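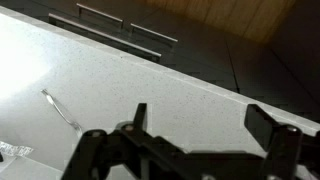 *Kitchen, Riner Street flat. Speckled countertop and the dark gray cabinets with bar handles.*

**Move-in safety walk-through, furnished rental, second floor**
Walked by Charmaine Baloyi with the new tenant, Hugo Charpentier, on Sep 10, 2020
Copy to Siyabonga Le Roux (owner) and Cletus Zamora (repairs)

Hugo, I promised you a copy with my comments typed up so you wouldn't have to read my handwriting, and I've let myself run on a bit, as I tend to. OK means I'm happy. WATCH means it will do for now but keep an eye on it. FIX means Cletus has it on his list and I'll be after him until it's done.

## Entry and stairs

- [x] Front door closes and latches without a shove - **OK**
- [x] Deadbolt turns from inside without a key - **OK**
- [ ] Stair handrail firm along its whole length - **FIX**
- [x] Stair light works from both switches - **OK**

The handrail is solid at the bottom and has a wobble near the top, just where you'd want to lean on it with a bag of groceries in the other arm. Cletus thinks the last bracket has pulled out of old plaster and wants to move it over to the stud. Until he does, please go up on the wall side and tell your visitors to do the same. The lock is new as of April, and only you and Siyabonga have keys to it. If you lose one, call me and don't feel bad about it. I have lost more keys in this building than anyone who has ever lived in it.

## Smoke and carbon monoxide alarms

- [x] Smoke alarm in hallway sounds on test - **OK**
- [x] Smoke alarm in bedroom sounds on test - **OK**
- [ ] Carbon monoxide alarm within its replace-by date - **FIX**
- [x] Tenant shown the test and hush buttons - **OK**

You were a good sport about the noise, thank you. The carbon monoxide alarm does still sound, but the date printed on the back runs out this fall and I would sooner swap it early than argue with it. I have a new one in the office and will bring it up myself. Please press the test buttons once a month. My mother always did hers when the rent was due, and I've never come up with a better way of remembering.

If the hallway alarm goes off over toast, use the hush button and open the living room window. Please don't take the battery out "just for the evening." Hollis Haddad, who had the flat before you, was a lovely man and did exactly that, and I found the battery in the fruit bowl when he left.

## Kitchen

- [x] Range burners light, and shut off fully - **OK**
- [x] Outlets near sink trip and reset - **OK**
- [x] Handles and hinges tight - **OK**
- [ ] Fire extinguisher mounted and charged - **WATCH**
- [x] Shutoff valve under sink turns by hand - **OK**
- [x] Range hood filter clean - **OK**

The extinguisher is charged (needle well inside the green) but it's sitting on the floor of the hall closet, behind the ironing board. I'd like it on its hook by the kitchen doorway, where you can grab it with your back to the way out. The hook is already up. It's a two-minute job and I should have done it while I was there, but we got to talking about your sister's bakery and it went clean out of my head!

On the counter, please use a trivet for hot pans. Wipe up oil and lemon juice when you see them, and skip the scouring powder. Warm water and a little dish soap will do nearly everything.

We went over the handles with a screwdriver and they only wanted a quarter turn here and there. If one works loose again, snug it up gently from inside, and stop when it stops.

## Bathroom

- [x] Fan runs and pulls a square of tissue - **OK**
- [ ] Caulk sound around tub - **WATCH**
- [x] Non-slip strips in tub - **OK**
- [x] Water not scalding at the tap - **OK**

There's a short gap in the caulk at the faucet end. No soft spots in the floor that I could feel with my heel. Cletus will recaulk when he comes for the handrail, and you'll need to leave the tub alone overnight afterward, so he'll settle the day with you first. Run the fan while you shower and for a good while after.

## Living room and bedroom

- [x] Windows open, stay open, and lock - **OK**
- [ ] Bookcase fastened to wall - **FIX**
- [x] No cords under rugs - **OK**
- [x] Space heater: none in use - **OK**
- [x] Bedroom window clear as a second way out - **OK**

I know the tall bookcase looks as though it's been there since the Flood, but it isn't fastened to anything. Put your heavy books on the bottom shelves for now, please. Siyabonga has agreed to pay for the straps. Keep the bed where it is or move it to the long wall if you like, so long as it doesn't end up across that window.

## Utility closet

- [x] Breaker panel labeled, door opens fully - **OK**
- [x] Water heater: no drips, nothing stored against it - **OK**
- [x] Meter reading taken with tenant present - **2,154**

One label on the panel says "Skerkow." That was a tenant long before my time, and the breaker runs the bedroom outlets. I've written "bedroom" beside it in pencil and left the old name alone.

## Still to do

| Item | Who | Status |
|---|---|---|
| Handrail bracket | Cletus | Parts on hand |
| Carbon monoxide alarm | Charmaine | In the office |
| Extinguisher onto hook | Charmaine | Same visit as alarm |
| Tub caulk | Cletus | With handrail |
| Bookcase straps | Cletus | Siyabonga to order |

Hugo, if you spot something I missed, add it in the margin and slip the page under the office door. I'll initial it and it counts the same as if I'd found it myself.

*C. Baloyi*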